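Notebook, display materials bench, Privarura workshop
April 2022
Entry: Flustis batch, leaf joints and color hold

Picked up from the last entry. The Flustis stems are still the open question. Graham wants a yes or no on them before the Wastport order is confirmed, and the order is 330 stems, so a wrong answer gets expensive.

Background for anyone reading this cold. The old supplier glued the leaf to the stem with a hot-melt bead. It held at bench temperature and let go in a shop window in direct sun. Flustis say they use a push-fit collar with a dab of solvent cement behind it. We have one carton of their sample tulips, mixed shades, and no data sheet. I have asked for the data sheet twice. Ivars has written to them as well.

Pull test, leaf joint. Stem clamped in the small vise with rubber pads, leaf gripped with the wide clip, spring scale hooked to the clip, pulled by hand along the stem axis. Hand pulling is not repeatable and I know it. Kieran is making up a screw-driven slide so the rate is at least steady. Until that is ready, treat the figures as ranking only. Raw readings are on the loose sheet in the back pocket of this book.

What I can say so far is that the failures are of two kinds. Either the collar slides down the stem with the leaf still in it, or the leaf tears out at its base and leaves the collar where it was. The first kind can be pushed back and re-cemented. The second is scrap. I would like to see mostly the first kind, and at present it is too mixed to call. 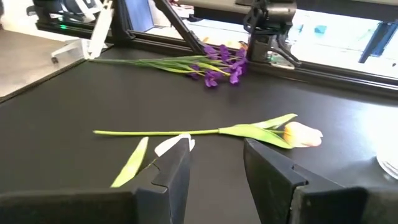
Cement. Tried ours (the Clegg general purpose, fine nozzle) on joints that had already slipped. Wiped the stem with alcohol first, let it flash off, ran a thin ring, pushed the collar home, left overnight. Two of the repairs had a white bloom on the stem next to the collar in the morning. Too much cement, or the room was too damp, or both. Brenda says she had the same thing on the fern job and cured it by warming the parts under the lamp before gluing. Will try that next, same nozzle, half the amount.

Color. Petal fabric goes in the light box in strips, half of each strip under foil. Cut the strips from the back petals so the heads can still be used for the handling test. The pale shades are the ones to watch. On the last supplier's goods the blush at the base of the petal went first and the body color hardly moved, so the head ended up looking flat. No reading from this set yet. Box temperature held at 82 F with the lid vent open. With the lid vent closed it climbs past anything a shop window would do, so leave it open. There is tape on it now. Please do not remove the tape.

Handling. Darren's point from the meeting: stems get bundled, unbundled and bent by people dressing the window, and the bending does more harm than the pulling. Fair. The wire core needs a bend count. Proposed method is ninety degrees over the half-inch rod, back to straight, repeat until the sheath whitens or the wire shows. Bend at mid-stem and again just under the head, on different samples. The sheath is thinner under the head, judging by the offcut I sliced, so I expect that position to go first.

Packing. Carton arrived with the heads all at one end and nothing between the layers. Some petals creased at the tip. Steam from the kettle took most of it out, but that is not something we can ask Wastport to do in a shop. Ask Flustis for head-to-tail packing with a tissue between layers, and get the price of that in writing before Graham talks to them.

To do
Warm-part gluing trial, Brenda's lamp, note the humidity this time.
Finish the slide (Kieran). The clamp jaw needs a softer face, the leaf is marking.
Light box strips out and compared against the foil half, in daylight, by the north window.
Bend test, both positions.
Chase the data sheet again. If nothing comes, Ivars will phone.
Graham needs an answer he can use before the June window change.

Spring scale reads slightly high at the bottom of its range. Checked against the brass weights and wrote the correction on the back of the scale.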